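3. Task and Data Collection

3.1 The snack counter

The course gave each team one arm, one table and one semester. Ours chose to restock a snack counter, on the theory that it would be easy and that we could eat the failures. Only the second half of the theory held up. The task is simple to state: given the name of an item, the arm must find it on the table, pick it up and set it down on the serving tray. Items start out in clear display organizers or trays of the kind found next to a cash register. We call the resulting benchmark Stindatano, a name that won a team vote against weak opposition.

We picked the clear organizers because they looked tidy. This was a mistake we later described in our proposal as a research contribution. Acrylic shows the table through itself and throws back the ceiling lights along every edge, so a detector trained on plain shelves tends to see dividers where there are none and to miss the ones that are there. The fingers then find the missing dividers by touch, with some noise.

3.2 Viewpoint

All views used by the policy come from a small wrist camera. We tried a fixed overhead camera in the first two weeks, but the arm kept blocking its own view at the moment of grasping, which is the only moment anyone cares about. The wrist view has the opposite habit. It always shows the fingers and often shows only part of whatever they are meant to pick up. Figure 2 is a typical case, with the gripper open above a stretch of bare tabletop and most of the goods pushed out toward the sides.
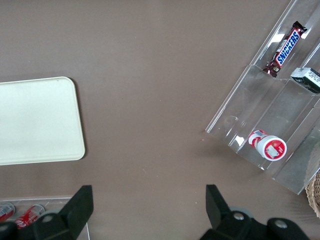 Figure 2. Wrist camera view with the gripper open. Left: cream-white tray, empty. Right: tiered acrylic organizer holding a Snickers bar, a small black package and a red-and-white cylindrical container.

Three properties of this view matter for what follows. First, the items differ in how they can be held. A candy bar lying at a slant has one good pair of sides to close on, and its crimped ends are not among them. A container resting on its side is kinder to the camera than to the fingers, which have to straddle it between the clear walls. Second, the organizer sits at a diagonal to the camera. Our first planner assumed that shelves line up with the table, as shelves do in the homes of people who write planners. Third, several objects are only partly in view. The two red cans at the lower left are cut by the image border and covered in part by the gripper, and we label such objects anyway.

3.3 Collection and labels

We recorded 600 episodes by hand-guided teleoperation, each ending in a placement or in a shrug from the operator. Duyên Mạc drove most of them, having shown in the first week that she could clear a divider without hitting it. Sang Đỗ drove the rest and supplied nearly all of our examples of hitting it. Both kinds turned out to be useful. A policy trained on clean runs alone had no idea what to do after a bump, and would push on with great confidence.

From these episodes we drew 1000 still images for the detector and marked each item with a box and a grasp direction. We held out 175 images for testing, taken from sessions with organizer positions not used in training. Labeling one image took up to 40 seconds – longer if the labelers had begun to argue over where an acrylic edge ended and its reflection began. We settled these arguments by drawing the box around the item and leaving the acrylic unlabeled, a rule we recommend to anyone who would like to stay friends with their teammates.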